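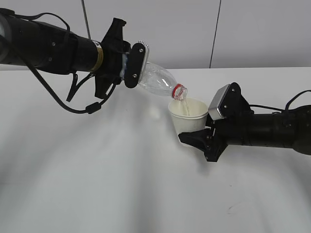 Two small arms or one bigger one for a pouring station?

Posted by stitholm_shop, 1/16/24

I'm pricing equipment for a drinks counter at our visitor center in Teltavholm. The sales rep from Moviron wants us to buy 2 arms, one to hold the cup and one to pour from the bottle, same as in the photo. I keep thinking a cup can sit on a table by itself. Paper cups have been doing that for years. Is the second arm worth the money, or is this just a way to double the order? We expect 146 cups on a busy day and I have to hand in a budget by the end of January.

lacerda_fan

Go with two, you won't regret it. Looks great and visitors love it.

benchrat42

I'd want more than "looks great" before signing. A cup holder screwed to the table does the same job for the price of lunch. The second arm earns its keep only if the cup has to go somewhere afterward, like over to a hatch, or if you use cups in several sizes. Ask the rep which of those you're paying for.

Stuff that gets left off quotes, in my experience:
- spare gripper pads
- cable ties and guides. Look at the loops of cable on both arms in your picture. Next to a pouring job I'd want those tidied up and I'd want to know who pays for it
- a drip tray and some kind of splash cover
- somebody's hours to swap bottles

Also ask for a timed run of 141 pours in a row, with your own bottles and cups, before any deposit. A thin stream going into one cup tells you nothing about spills over a whole day. We asked for that once and the quote got a lot more modest - so did the promises.

oldpump

Why a bottle at all? A dispenser with a valve pours the same amount every time and you can get one second hand. I looked at arms for a job like this and dropped it after 42 emails. If you must have an arm for show, rent one for a month and see if anyone still cares by week three.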